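# Night lighting on the Brondell path

**kerbside_40**

Came back along the Brondell path at 10pm. 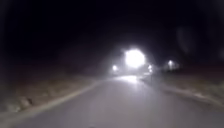

I use it most nights after a late shift at Plolari and I'd like to know how others find it after dark. My own view is that the paving is fine and the lighting is badly thought out. You get dazzled looking ahead and then can't judge where the kerb is. I'd swap the strong lamps for low ones, closer together.

**marrowfat**

Which end is that? I can't place it.

**kerbside_40**

Allotment end, heading towards Escobar Road.

**twogears**

Disagree about low lamps. They had them on the Unar cut-through and half were kicked in by January. Tall columns are harder to reach and cheaper to look after. The path is 660 metres, so work out how many bollards you'd need and who pays for them.

**hen_and_chips**

I walk it with the dog and I'd leave it as it is. The pale surface helps a lot. The old tarmac was black and you couldn't see a thing. What I would change is bike lights. Some of them are set so high that I have to stop and look at the grass until they've gone past.

**twogears**

Fair point on bike lights. Tip them down, people. Mine is on the low setting the whole way along there and it's plenty.

**marrowfat**

Plenty for you maybe. I ride a trike and my wheels are a lot nearer the kerb than yours. I clipped it in November and bent a rim. A white line down each side would sort it, and paint is cheap.

**hen_and_chips**

Paint gets slippery though. I went over on the crossing at Escobar Road in the rain.

**marrowfat**

There's a gritty sort you can get. They used it on the ramp by the station.

**kerbside_40**

I'd take a line over nothing. I rang the council and was told to put it in writing with the nearest column number. The one by the allotment gate is 305, if anyone else wants to write in.

**twogears**

I'll write, but I'll be asking for the columns to stay and for shields on the lamps.

**kerbside_40**

Shields would do me. Will add that to mine.

**hen_and_chips**

Can someone mention the bin by the gate as well? It's been full for 2 weeks.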